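Ticket: search index drops regimental rolls after import
Project: Saltent (military history archive, Certhorpe reading room)
Component: import / indexing
Priority: medium
Status: resolved, one follow-up open

Opened Sun 1 July

Summary: Muster rolls from the Skovstead collection import without error but do not come up in a date search. Name search finds them. Browsing by regiment finds them. Any search limited to the years 1861 to 1865 leaves them out.

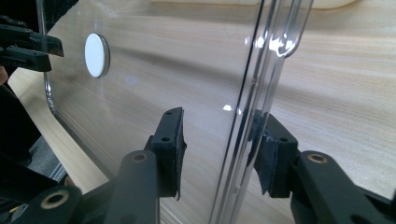
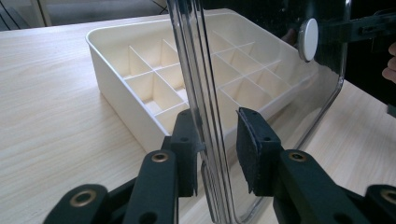 Attachments 1 and 2: clear plastic panel, light wood tabletop.

Environment
Saltent server, Certhorpe install. Catalogue records supplied by Tveit as delimited text, one file per box. Search index rebuilt nightly. No changes to the server since January.

Steps to reproduce
1. Open advanced search.
2. Set record type to "muster roll".
3. Leave the date fields blank and run. 89 records returned for the Skovstead collection.
4. Set date from 1861, date to 1865, and run again. 75 records returned.
5. Compare the lists. The 14 missing records are all infantry company rolls from box 6.

Expected: all 89. Every roll in the collection was drawn up during the war, and the dates show correctly on the record page.

Log entry 1
Checked the index logs for the night of the import. No warnings. Record count in the database matches the record count in the index, so nothing is being rejected. Forced a full rebuild anyway. Result unchanged.

Log entry 2
Exported one missing record and one working record from the same regiment and compared them field by field. Display date is the same style in both ("April 1862"). The sort date is filled in on the working record and empty on the missing one. Date search reads the sort date only. The display date is free text and is never parsed after import.

That explains the symptom but not the cause. The sort date should be written by the importer.

Log entry 3
Looked at the source file for box 6. The cataloguer used a second date column for the muster period, as the printed forms ask for it: "from the 28th day of February to the 30th day of April 1862". The other boxes have the closing date alone. The importer takes the first date column it meets. Here that column holds "28 February", with the year given only in the second column. With no year it cannot build a sort date, so it writes nothing and carries on.

It should raise a warning at this point. It does not. Logged separately as a fault in the importer.

Log entry 4
First attempt at a fix: changed the column mapping for box 6 to read the closing date. Re-imported on the test copy. 10 of the 14 now appear in date search. 4 still missing.

Log entry 5
The remaining 4 are rolls where the closing date was left blank on the original and the cataloguer entered "[1863?]". The importer strips square brackets but leaves the question mark, then fails on it. Changed these by hand to sort date 1863 with the "date uncertain" flag set. Display date left as it was, brackets included, in line with the cataloguing rules. Please do not tidy these.

Log entry 6
Ran the same check across the rest of the Tveit files. No other box has the double date column. A few hospital returns have bracketed years without a question mark and these import correctly.

Resolution
Column mapping corrected for box 6 and re-imported on the live server. Four uncertain dates entered by hand. Index rebuilt. Search for muster rolls 1861 to 1865, Skovstead collection, now returns 89.

Notes for anyone re-importing
– Do not use the default mapping for box 6. Use the saved one named "skovstead-closing".
– A re-import overwrites the four hand-entered sort dates. Filter by "date uncertain" before starting and export those records first.
– Saved searches made before the fix keep their old result lists until they are opened and run again. Reading lists built from them will be short.

Question from the reading room, added after closing: does this affect the pension index? No. The pension cards carry a single filing date with a full year and come in through a different importer.

Follow-up (open)
Importer to report a warning when a sort date cannot be built – record number and the text it failed on. Waiting on the next Saltent release. Until then, run a search for empty sort dates after every import.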